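Salinas Fishing Minigame FAQ

last edit 3 May 2025, more when I get time

How do I start it?
Talk to Edel on the dock. Needs 2 players, or 1 player and a bot. No bot on hard mode.

Where's the dock?
Zivach side of the lake, past the bridge. Not on the map untill you visit once.

How long is a round?
106 seconds. Clock keeps going if you pause, so don't.

What do I need to win?
36 points. Small fish 1, big fish 4, boot takes 2 off. Tie = both get the prize.

Can I play it more than once a day?
Yes. Prize only pays out the first time tho.

My line won't cast
Let go of the button all the way, then hold. If still stuck leave the dock and come back in. Old bug, been there since January.

What's the gold fish for?
Trade it at the Festar shop. 13 gold fish gets you the blue rod. Don't sell them to Edel, bad price.

Does the blue rod help?
Casts farther. Same fish.

Do bots get harder?
Yes, every level you gain. Stops at level 13 I think, havent gone higher.

Who do I tell about mistakes in here?
Abundio Aguirre, message me on the forum.
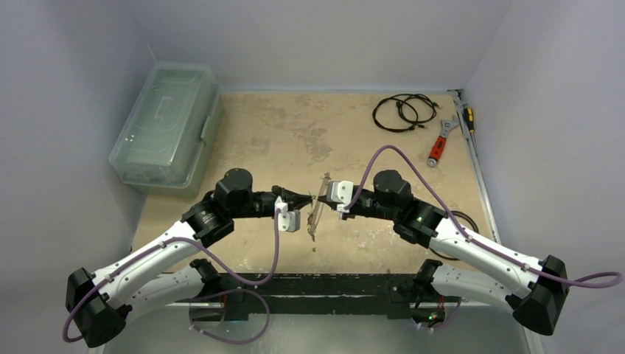
Two robot arms over a tabletop, grippers near the center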